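Subject: Re: [textiles] Washing fleece and plush without ruining the pile
From: Yareli Salinas

Crisóforo Sandoval wrote:
> Has anyone rescued a fleece throw that has gone flat and
> scratchy? Mine has been through the machine maybe 36 times
> and it feels like felt. I was about to give it to the dog.

Don't give it to the dog yet, Crisóforo! I brought back two of mine this August and I'm so pleased with them (my sister thought I'd bought new ones).

Wash it cold, inside out, on the shortest cycle you have - mine is 20 minutes - with half the soap you'd normally use and no softener at all. Softener coats the fibers, and that coating is most of what you're feeling. Then line dry, and brush it while it's still a bit damp with a soft pet brush, always in one direction.
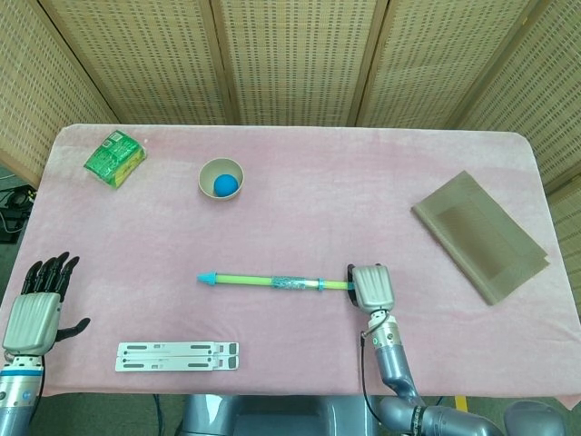
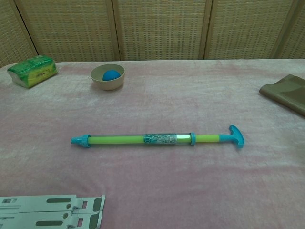
Pile direction matters more than people think, and it's worth finding before you cut or hem anything. Stroke it both ways with your palm; the smooth way should run toward whoever is sitting down. I like a fleecy cloth on a table, pale pink like this one especially, but crumbs do sink in, so shake it outside before it goes near water. For hems I use a long zigzag and a walking foot, and I leave the iron in the closet.

Does anyone on the Ponce side of the list still have the care sheet we passed around? I lost page 2.

Yareli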